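Greseo Shore Station: recycling drop-off and waste store, walk-round checklist

July round. Done Wednesday, started 7:30, tide out. Comments under each item, sorry for the shorthand.

GATE AND YARD

Gate latch. OK. Stiff, needs grease.
Speed sign. Missing again. Reorder.
Trip hazards. FAIL. Pallet straps left across the walkway by the glass skip. Picked up 5, there were more under the skip I couldn't reach.
Drain covers. OK, one packed with leaves and bottle caps. Cleared by hand, use the grabber next time.

BINS AND SKIPS

Lids close fully. Partial. 3 of the blue ones don't. Gulls are in them, bags pulled out and blown toward the creek. This is the one thing we keep getting complaints on. New hinges or new lids, don't care which.
Labels readable. OK on plastics and cans. Paper label is bleached white by the sun.
Overfill. FAIL. Film plastic skip was over the line at 7:45. Graviseck pickup is late, call them before lunch. If they can't come, net it down tight, wind is forecast from the west.
Fishing line tube by the slipway. OK, half full. Hooks in it. Gloves!

HAZ STORE

Door locked. OK.
Spill tray dry. FAIL. Over 2 liters of oily water in the tray. No leak found on the drums, so could be rain thru the roof vent. Pump out, check again after next rain.
Batteries taped and boxed. Partial. Loose ones on the shelf, taped what I could.
Paint cans. OK. Nothing rusted through.
Eyewash bottle. In date. Seal good.
Extinguisher. Pin in, needle in green. Bracket loose.

INDOORS

Sorting room floor. OK, swept.
Worktops and sample prep. Nothing wet or smelly left out. Keep beach litter samples off the counters please, trays only.

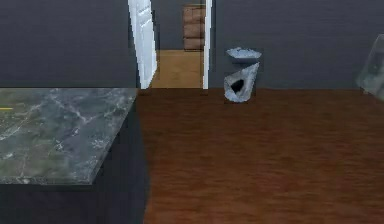 Veined counter with dark base unit, doorway beyond.

Fridge for water samples. 5 degrees, should be 3. Turned down, recheck at end of day.
First aid box. Short on large dressings. Somebody used the tweezers and didnt put them back.
Exit route. Clear. Exit light over back door flickers, log with the electrician.
Tap water sign in washroom. OK.

BEACH CLEAN KIT

Grabbers. 30 on the rack, 2 with broken jaws, tagged out.
Sharps tubs. OK. Lids snap shut.
Gloves. Mediums nearly gone. Plenty of XL that fit no one.
Kaewsai hand cart. Tire soft. Pumped, see if it holds.
Bodska scale. Reads zero when empty. Cable is frayed near the plug, DO NOT USE til swapped.

TO DO BEFORE NEXT ROUND

Lids on blue bins (urgent)
Spill tray pumped and vent looked at
Scale cable
Speed sign, paper label
Medium gloves, dressings, tweezers
Extinguisher bracket

Overall: pass with actions. Bins and spill tray to be rechecked by end of week, rest can wait for the next walk-round. Sheet goes in the red folder when ticked off.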